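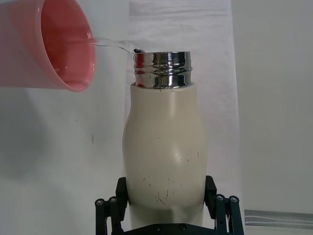
Drinking Water and Refreshment Points - Inspection Checklist with Comments

Site: Lumenta Building, ground and upper floors
Inspection date: 12 April 2026
Inspector: Fitriani Khoo
Reviewed by: Teguh Siregar, Building Services
Previous inspection: December

Ratings used: Satisfactory / Needs attention / Not met / Not applicable

Section 1. Water supply and fixtures

1.1 Drinking water outlets are clearly labeled.
Satisfactory. The label in the Konlow Room has been replaced and is now at eye level.

1.2 Outlets are free of scale, rust and residue.
Needs attention. Light scale was found on the spout of the upper corridor fountain. The spout should be descaled and the aerator removed and cleaned at the same visit.

1.3 Filter cartridges are within their service period.
Not met. The cartridge in the ground floor kitchen carries no installation date. It must be treated as expired and replaced. The installation date is to be written on the cartridge housing and in the service log.

1.4 Little-used outlets are flushed weekly and the flushing is recorded.
Needs attention. The log has gaps for 2 weeks. Staff reported that the flushing was done, but an unsigned line cannot be accepted as a record.

1.5 No leaks at valves, hoses or joints.
Satisfactory. The slow drip under the kitchen sink noted in December has been repaired.

Section 2. Cups, bottles and pitchers

2.1 Reusable cups are washed after each use and stored upside down on a clean rack.
Satisfactory.

2.2 Cracked, chipped or deeply scratched items have been withdrawn.
Needs attention. Three pitchers on the kitchen shelf have scratched interiors and should be discarded. Plastic items are to be checked by hand as well as by eye, as fine cracks along a rim are easily missed.

2.3 Refillable bottles are not topped up by direct contact with the outlet.
Satisfactory. The notice on this point is posted at both fountains.

2.4 Colored or flavored drinks are kept apart from plain water and are labeled with the contents and the time of preparation.
Needs attention. Labels were in place in the main serving area but showed contents only. The time of preparation is required for any drink left out during an event.
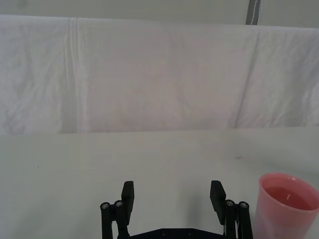
Drinks left standing at the end of an event are to be poured away and may not be returned to the refrigerator. The event lead is responsible for this step, including when outside caterers are used.

Section 3. Surfaces and floors

3.1 Serving tables are wiped down before and after use with an approved cleaner.
Satisfactory. The cleaner in use is correctly diluted and the spray bottle is labeled.

3.2 Fabric coverings and hangings near refreshment points are clean and secured away from walkways.
Satisfactory at the time of inspection. The laundering schedule was not available and should be sent to Building Services.

3.3 Spills can be dealt with promptly.
Needs attention. The wet floor sign for the upper corridor was stored on the ground floor. One sign should be kept on each floor.

3.4 Electrical outlets and extension cords are away from areas where liquids are poured.
Satisfactory. Teguh Siregar notes that the cord cover at the Konlow Room entrance is beginning to lift - re-tape or replace.

Section 4. Records and training

4.1 Staff who prepare refreshments have completed the hygiene briefing.
Needs attention. Of the 29 staff listed, 2 have not yet signed the briefing sheet. They may not prepare or serve drinks until this is done.

4.2 Water test results are on file.
Satisfactory.

4.3 Contact details for reporting faults are posted.
Not met. The kitchen notice still gives the former extension number.

Actions to be closed before the next inspection: 1.2, 1.3, 1.4, 2.2, 2.4, 3.3, 4.1 and 4.3. Items 1.3 and 4.3 take priority. Evidence of completion should be sent to Fitriani Khoo.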